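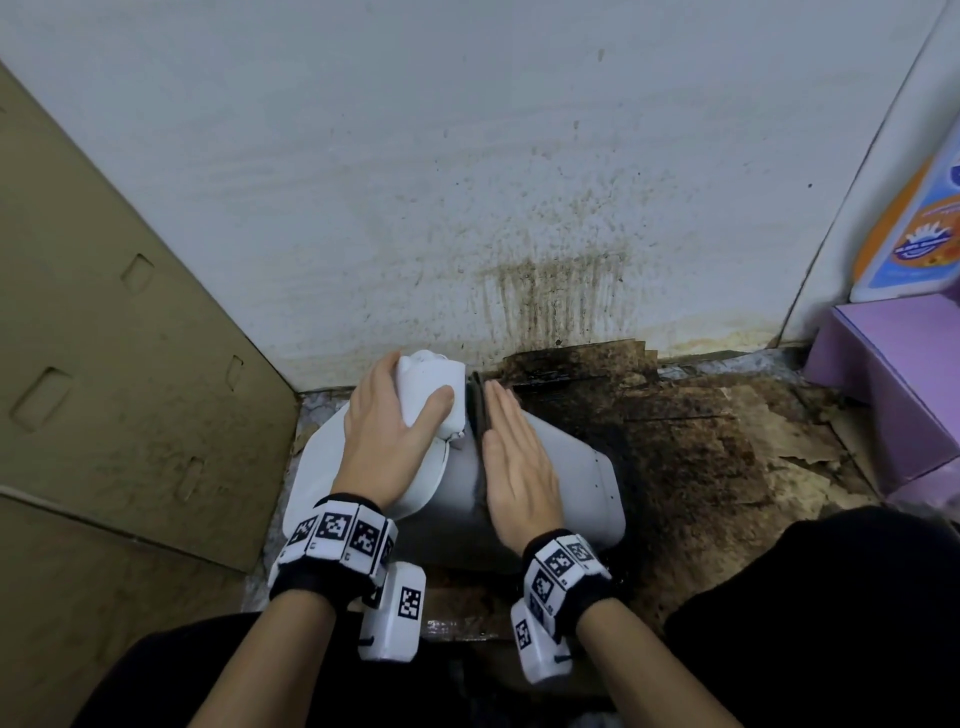 The Long Way Round to a Clean House: A Talk With Hanane Benmoussa

I had been told to bring an appetite, and I'm glad I listened. Hanane Benmoussa had bread out of the oven before I'd got my second boot off, and a dish of olives, and a pot of mint tea that she topped up for the whole of the afternoon without ever seeming to look at it. We were meant to talk for an hour about her housekeeping column, which has run in the Runeck community paper longer than anyone there can properly remember. I left after dark.

She cleaned other people's houses for most of her working life, first on her own and then with Mahrous, the little firm she started with her sister-in-law and named after her grandfather. Before that there were two winters in the laundry of a hotel, which she describes as the best schooling she ever had.

"You learned what water can do," she says. "Everybody wants to talk about products. Which spray, which powder, what's the secret. I had a supervisor who wouldn't let us touch a bottle until we'd tried warm water and a bit of patience. I was so cross with her! I was nineteen, I wanted to go home. But she was right about nearly all of it, and I've been repeating her ever since and taking the credit."

The column began with a grumble. She had written to the paper about the state of the hall kitchen after a wedding, and the editor rang to ask whether she'd care to say the same thing again, a little more politely, every other week. She was paid in advertising space for the firm, which she mostly forgot to use.

I asked what people write in about, and she laughed and went to fetch a biscuit tin. It was full of letters, some with the stamps cut off for a neighbour's boy. There are 870 of them in there, a figure she knows only because her granddaughter numbered them all in purple pencil one rainy October when she was home from school with a cough.

"Grout," she says. "Grout, and husbands. And smells. People are very shy about smells. They'll write a whole page about their garden first, how the beans are doing, and then down at the bottom, very small, they'll say there's something in the hall cupboard."

Her answers are never quick. A question about a kitchen bin might wander through her mother's courtyard in the old country, the merits of newspaper as a liner, and a dispute over a borrowed bucket that lasted five years, before arriving at the advice, which is to wash the lid as often as you wash the tub and let both of them dry in the open air before you put them together again.

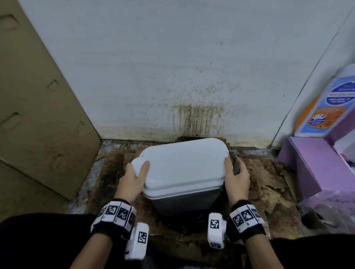

"The lid is where your hand goes," she says. "Think about how many times a day you touch it, and then you go and butter the toast. I'm not trying to frighten anybody. I just think people clean what they can see from the doorway. Get down on the floor once in a while. It's a different house down there."

She has very little time for the notion that a home ought to look as though no one lives in it. The Femov catalogue, which still comes through her door although she's asked them to stop, makes her sigh. "All those white rooms. Where are the shoes? Where does the grandmother sit?" Her own front room has a sewing machine on the good table, a bicycle wheel leaning by the radiator and three cushions the cat has claimed – she moved one so I could sit down, and the cat spent the next while staring at me.

What she does care about is that the work gets shared. She taught all her children to clean a bathroom properly before they finished primary school, the boys first, "as they were the ones who needed it." Her eldest, Emow to the family though it's on none of his papers, complained so bitterly that she paid him in dates. He now rings on Sundays to ask how to get candle wax out of a tablecloth, and she makes him guess before she'll tell him.

I wondered whether she ever got tired of it all. She took a good while over that one and cut us both more bread.

"I got tired of the driving," she says. "And the stairs, with the vacuum. The cleaning itself, no. You go into a room and it's one way, and you come out and it's another way, and it was you who did it. There were bad years when I was very glad of that. After my husband died I washed every curtain in the house. They didn't need it. I ironed them too, and I never iron curtains."

She'll keep the column up as long as the letters come, she says, though she'd like to get more soup recipes past the editor. She sent me home with the rest of the loaf wrapped in a tea towel, and with firm instructions about how the tea towel was to be washed before I brought it back.

Recent in Home and Neighbours
Soup for a crowd, from the Runeck hall kitchen
Getting candle wax out of nearly anything
Your letters: the great vinegar argument
When to give up on a cutting board
Mending night returns in October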